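Tirnham Makers' Association
Minutes of the general meeting, 11 March 2021

The meeting opened late, the projector having asked for an update and then another one.

1. Minutes of the last meeting
Approved without changes. The question of the missing extension cord was carried forward for the fourth time and will presumably be buried with us.

2. Money
The balance stands at 3,083. The meeting agreed that this sounded like a lot and then heard the estimate for the roof.

3. Visit to the Pleneck workshop
Members who went to the demonstration gave their report. It had been billed as a look at the future of packing work, and the future started twenty minutes behind schedule. There was coffee - good coffee, it was noted, and far better than ours.

The demonstration dealt with handling light plastic goods using two arms on one bench. Our hosts explained that white items on a black cloth are easy to tell from the background, but that strong light can still wash out the edges. Several members said they have the same trouble finding their glasses.

A long discussion followed on grip. Too much and a thin container dents, too little and it goes on the floor. One member wanted to know what happens when the power fails. The hosts said the arms stop. The member appeared to have hoped for more.

The price of a similar setup was asked for and politely not given. A motion to buy one anyway was not seconded.

Pictures from the bench were passed around and are entered here.
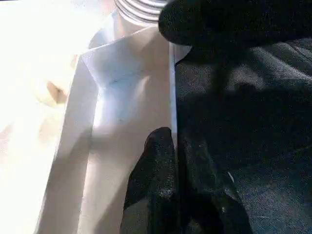
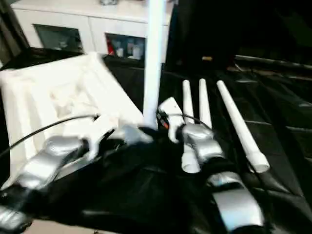

Somogyi asked for it to be recorded that the report was too kind. In Somogyi's view a demonstration ought to include a table of failed tries, and the visitors should have pressed for one before accepting a second pastry. The members who had the second pastry noted the remark.

Agreed: write to Pleneck with thanks, and ask for the failure figures in the same letter, lower down.

4. Our own open day
To be held in April. Up to 100 visitors can be let in over the day. Printing 700 flyers was proposed, and the meeting asked who would be delivering them. The number is now under review.

Hurnau has offered the loan of 2 folding tables. Accepted.

5. Other business
The side door still sticks. Members are asked to push the lower half and stop kicking it.

Next meeting in April, after the open day. Bring your own cup.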